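Do we really need a fridge under every desk?

11 comments
40 shares

The woman who runs Fluda would like your office to have more fridges. She would say so, I suppose, as Fluda gets paid to sort out the places where people at work keep and eat their lunch. When we met in the ground-floor café at Kerkosik, the business park where most of her clients rent their rooms, I told her that I had come to be persuaded and that I didn't expect to be.

"Fine," she said. "Most people start there. They've got one big fridge in the corridor and they think it works."

And does it not? Mine works. It is tall and loud and somebody's chutney has been in the door since I joined, but the milk is cold.

"Your milk is cold. Is it your milk, though?"

Her argument runs like this. A large shared fridge belongs to everybody, so people put things at the back and forget them. A small one, kept in the room where a handful of people sit, gets looked at every day. There is no back to speak of. If there's half a tomato in there, you see the half tomato, and one of you eats it or bins it. She has a scheme, called Rondura, which amounts to small fridges, a shelf plan taped inside each cupboard, and a visit every few months to see how it's going.

I asked what that costs. She was quite open about it. The last job she did, for a single floor, came to £2,648, fridges included. I said you could buy a lot of milk for that.

"You could. You could also throw a lot of it away, and they were doing that already."

Did she have figures for how much? She didn't. She had what she called a strong feeling from emptying the bins. I don't doubt the feeling. I have emptied a few fridges myself, and it leaves a mark on you. But a strong feeling is what people usually have just before they spend £2,648, and I'd have liked to see something weighed.

We moved on to what goes inside. She is firm about this and, to be fair to her, mostly sensible. Cooked food on the upper shelf, raw food at the bottom, with a lid. Nothing left in an open tin. Leave a gap around things so the air can move, and don't push anything hard against the cold plate at the back or it'll freeze there. She wants a cheap thermometer in every fridge, and she wants somebody to read it.

"Five degrees or under. I like four. People turn the dial to the middle and assume the middle means cold. It means the middle."

I wondered whether small fridges could hold four degrees at all. The one I had as a student held something nearer to the weather. She admitted that some are poor. The very cheapest are really drinks coolers, she said, and she wouldn't keep fish or chicken in one. A proper little fridge will manage, so long as it is given room behind and the door isn't standing open half the day.

"That's the weak point, I'll give you that. There's so little air in there that when you open the door you lose the lot. So you want to know what you're going in for before you open it. People stand there looking. It's a fridge, it isn't a shop window."

I said this sounded like an argument for the big one in the corridor.

"It's an argument for making your mind up," she said.

Her other subject is the top. Nobody designs for it, in her view, and everybody uses it. Put a fridge of knee or waist height in a room and within a morning the top of it is a worktop, a post tray and a bar. She has found passports up there. I had assumed she would be against this, and I was ready to be against it with her, but she has come round to it.

"You need somewhere to put the plate down. You come to the fridge with a plate in one hand, and you've got to get things out or put things in, and you need both hands for that. Where does the plate go? On the floor? It goes on top. I used to tell people off and then I watched myself do it."

So Rondura now allows the top, with conditions. One plate, two at a push. Nothing tall. Wipe it down afterwards. And what's on the plate has to be on its way somewhere, because a plate left on a fridge is the same as a plate left on a radiator as far as she's concerned. I asked if she had ever met an office that kept to the one-plate rule, and she laughed and said there was a room upstairs where they very nearly did.

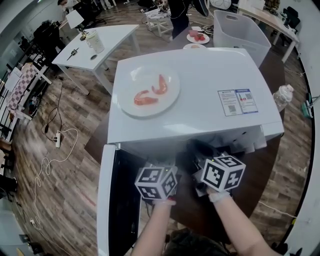 M. CRADDOCK

Both hands in the fridge, then, and the plate of shrimp set down on top, right where she said it would be. There's a second plate beyond it, with something red on, so the limit of two had at least been noticed, if you don't look too hard at whatever is just behind. I put it to her that the door was wide open.

"They're using it. It's allowed to be open when you're using it."

And the shrimp?

"The shrimp worries me more than the door," she said. "Two pieces. Either eat them or put them away. Shellfish is the one I won't bend on."

I found this the most convincing thing she said all afternoon, possibly because it had nothing to do with buying anything. If cooked shellfish is going to be kept, it should be covered and chilled soon after it's ready, and if you can't remember when it came out, you already have your answer. You don't need Rondura for that. You need a clock.

What I couldn't get from her was why all this should be better with four small fridges than with one large one and a bit of nagging. Four fridges use four plugs. They hum in four places. They each want defrosting, if they're the kind that ices up, and each has its own little drip tray that somebody will have to be told exists. She said people look after what is near them. I said people mostly look after what they're frightened of being blamed for. She thought that might be the same thing.

There is also the matter of where they go. A fridge in the same room as desks has to sit close to things that have no business near food, and the room ends up being part kitchen whether or not anyone voted for that. She likes a solid table nearby, and a plastic bin with handles so that the week's shopping can be carried over in one go and unpacked straight from it. Cups with lids. Bottles kept upright, please, and inside, if they're meant to be cold. I pointed out the clear bottle lying by itself at the edge of the table upstairs. She said she'd seen it.

"I can't be there every day."

That, I think, is where I part company with the scheme. Every shelf plan I have known was excellent on the day it went up. The trouble starts later, when the tape curls and a new person arrives who has never had it explained and puts the raw mince on top because that's where the space is. Fluda's answer is the return visit. Mine would be a marker pen, so that everything has a date on it, and a fixed hour each week at which anything without one is thrown out, chutney included.

She didn't dislike that. She said she recommends the pen as well, and that it's on the second page of the leaflet. I asked what the pen adds to the bill.

"Nothing. I leave them mine."

I went back to my own building at half past three and looked in the big fridge. I did stand there with the door open for longer than she would have liked. There was no thermometer. The dial was in the middle. I've since bought a thermometer out of my own pocket, and it read seven, so I have turned the dial up and will look again before anyone talks me into another fridge.

11 comments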